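Braided suture

From the Willel Handbook of Stitching and Thread

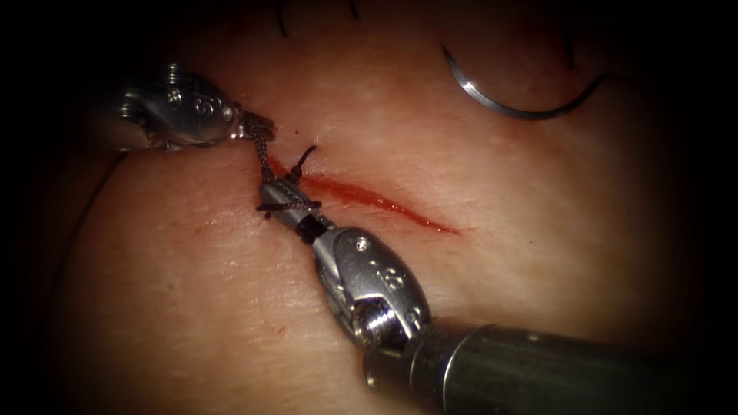 A braided suture is a surgical thread made by plaiting several fine filaments into one strand. I've been writing up threads for this handbook for a while now, and this is the entry I kept putting off, mostly because I like the stuff so much that I never know where to stop. (My first draft was twice as long as this one!)

Materials. Silk is the classic, and it's still what I reach for on the practice bench. Polyester and coated absorbable braids came along later, and they behave a bit differently in the hand. Silk is soft and floppy and lies down where you put it. Polyester feels stiffer to me, though people argue about that.

Color. Most braids are dyed so they show up against tissue. Black is the usual choice for silk, and violet and green turn up a lot in the others. In strong light a black braid can look quite brown, with little sparkles along the twist.

Handling. The big selling point is grip. A braid has texture, so one throw bites into the next and the knot stays where you set it. A monofilament is slick and springy and wants extra throws. The price you pay is drag - a braid can saw a little as it comes through tissue - and all those tiny gaps between the filaments can wick fluid and hold on to bacteria. For that reason a lot of surgeons pick a monofilament where infection is a worry.

Starting a closure. With a straight cut I was taught to begin at one end and work along, keeping the bites even on both sides. Some people put the first stitch in the middle and keep halving what's left, and that does help if the edges are different lengths. Hold the thread well away from the part that will end up in the knot, as jaws can fray a braid badly.

Sizes. The numbering confuses everybody. More zeros means thinner thread, so 4-0 is finer than 2-0, and a plain 2 is thicker than both.

Storage. Keep practice reels dry and out of the sun. I have a Skakel reel I bought in 2000 that spent years in a Hollis drawer cabinet, and it still ties nicely, but I'd never use it for anything except a foam pad.

See also: Monofilament suture; Surgeon's knot; Needle holders; Grirken pad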